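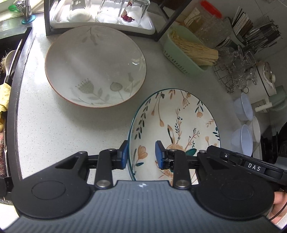
Bowl picks by the rim, how many is enough?

kjell_e
May 19, 2022
have 300 demos of the bowl grab now, hand-held gripper, kitchen counter. one pad outside the rim, one inside. policy still closes too early on the patterned bowls. keep going to 700 or stop and look at the data first?

nulidby
stop and look. we did 700 on mugs in December and most of it was the same grab over and over. waste of a week

Margit Lundgren
Disagree. 300 is nothing for a cluttered counter. Glasses in the rack, baskets, other bowls behind the one you want. It needs to see all that stuff moved around.

nulidby
moved around yes. thats variety tho, not count. 10 kitchens beats one kitchen 700 times

bguerra
how fast are you closing? if the person squeezes before the inside finger is past the rim the model will copy it. Had this with Stondusow, threw out 14 and retrained, bit better. not fixed

kjell_e
pretty fast by the end of a session. wrist gets tired. will check teh late ones

Margit Lundgren
So slow down and keep recording. I still say more.

t_hedlund
do you cut the approach or keep it? we keep all of it, Marit trims hers to the last bit and we've never agreed

kjell_e
keep it. ok going thru the late clips tonight, then a different counter

nulidby
post the failures too pls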